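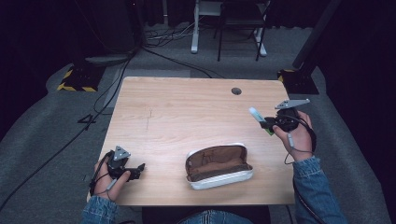
Freya Naylor

03/06/2019

I have doubts about decluttering. Dollura wants 133 quid for a course that tells you to empty your drawers, and I did that for nothing. Two bin bags went, and by October I'd bought half of it back. A pencil case with a zip does the same job as their "pouch system" - I've checked. They claim 500 happy customers. Happy for how long? Ask again after Christmas.

Filed under: Home, Grumbles
234 shares | 2 comments

Recent posts
Is Pimport worth it?
My Kettle subscription, cancelled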